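Packing Light for a Long Bus Trip: speaker notes
Esham Library evening series, Thursday, March 26, 2020

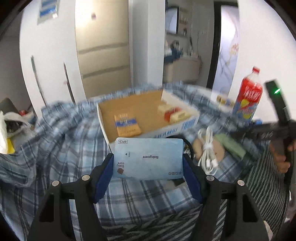 One reader of the handout wrote back that the bag matters less than the laundry plan, and that anyone who can wash a shirt in a sink can go a month on a small backpack. Start with that comment. I agree with most of it. Ask who has washed clothes in a sink on the road. Wait for hands.

Slide 2. The November trip
Esham to Arthur and back, 32 hours each way with the layovers. One bag under the seat, nothing in the hold. Mention that the hold was full on the return leg and people had to wait at the Arthur depot for the next bus. Don't spend long on this.

Slide 3. The bag
Mine is the Zeltar day pack. It opens flat, and the straps are thin. I would buy a different one now. Go over the measurements on the handout. Tell people to measure the bag full. An empty bag always fits.

Slide 4. Clothes
Two shirts, one sweater, one spare pair of pants, 5 pairs of socks. Wear the heavy shoes. Pass the rolled sweater around the room. Somebody will ask about rolling or folding. Either works. Rolling makes it easier to find things in the dark.

Slide 5. What goes in the top pocket
Ticket, charger, water bottle, toothbrush, small pack of wipes, earplugs. You will want these at a rest stop at 3 in the morning, with the overhead lights off and someone asleep next to you. Keep them in the same place the whole trip.
Skip full-size shampoo. A bar of soap does for hair, hands and shirts.

Slide 6. Food
Nuts, crackers, apples. No tuna. Rest stop prices are on the back of the handout. I spent 40 dollars on food going out and much less coming home, when I had packed lunches.

Slide 7. Sleeping
Window seat, ahead of the rear axle. Sweater against the glass. Put the bag between your feet with one strap around an ankle.

Slide 8. Laundry
Back to the comment from the start. Wash at night, roll the shirt in a towel, stand on the towel, hang it up. Cotton will still be damp in the morning. Show the Tuteck travel line and hook it to the lectern.

Questions
There are 100 handouts on the table by the door. If time runs short, drop slide 6 and go straight to laundry. Return the projector cable to the front desk before nine.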